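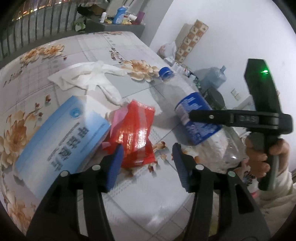
Grease stain in cotton tablecloth came back after washing -- set for good?

I have a cotton tablecloth, medium weight, light background with a printed pattern. Salad oil went on it in September and I didn't see it until the next day. I blotted it, put dish soap on it, and washed it warm with regular powder. It looked fine wet. I ran it through the dryer on high and when it came out there was a darker patch the size of a saucer, plus two smaller spots near the hem.

Since then I have washed it twice more with no change. The care label says 40 C maximum, no chlorine bleach, medium iron. I have a front loader (Mirnov, the basic model) and the water here is hard. Is the oil permanently fixed after the dryer, and if not, what order should I try things in? I would rather not fade the print.

Posted by hemline_25
312 views
Share

Grotetness

Not permanent in most cases. Heat drives off water and lets the oil spread into the fiber and start to oxidize, and oxidized oil is harder to lift than fresh oil. Harder, but a surfactant will still take it out if it gets enough contact time. The usual mistake is adding water first. Work on dry cloth.

Lay the cloth flat with an old towel under the patch. Put undiluted liquid dish soap on the stain, enough to cover it and a finger's width past the edge. Work it in with a soft toothbrush, along the threads and then across them, light pressure. Leave it 20 minutes. Turn the cloth over and do the same from the back, since on medium weight cotton a good part of the oil sits on the underside.

Rinse with water as warm as the label allows, 40 C in your case. Then soak in a basin with a heavy-duty liquid detergent that lists lipase among the enzymes. Overnight is fine. Wash at 40 C on the longest cycle with the drum no more than half full.

Air dry. Do not use the dryer or the iron until you have looked at it dry in daylight. Wet cotton hides oil completely, which explains what you saw the first time. If there is a faint shadow left, repeat the whole thing. Mine took two rounds on a napkin that had been through the dryer several times.

For the print, test the soap and the detergent on the hem first. Press a damp white cloth on the spot and check for color transfer.

2 comments
Share

Steketia

Agree with the above. I would add that hard water matters here. Calcium ties up part of the detergent and leaves a film that holds oil, so either dose for hard water (the box has a table) or add washing soda to the soak. Washing soda is alkaline, so test the print again if you use it.

If the patch has turned yellow, that is the oxidized part, and oxygen bleach will do more than soap at that stage. It is not chlorine bleach, but look at the label anyway for a triangle with a cross through it, which rules out both. Dissolve it fully before the cloth goes in -- undissolved grains can leave pale dots on a print.

Cornstarch and baking soda are fine on a fresh spill. On an old one they do very little.

Share

Yule

just put a runner over it. mine has had a gravy mark since forever and it's under the fruit bowl. also check your dryer isn't leaving something on it, ours had a bad drum seal and everything came out with gray smudges

1 comment
Share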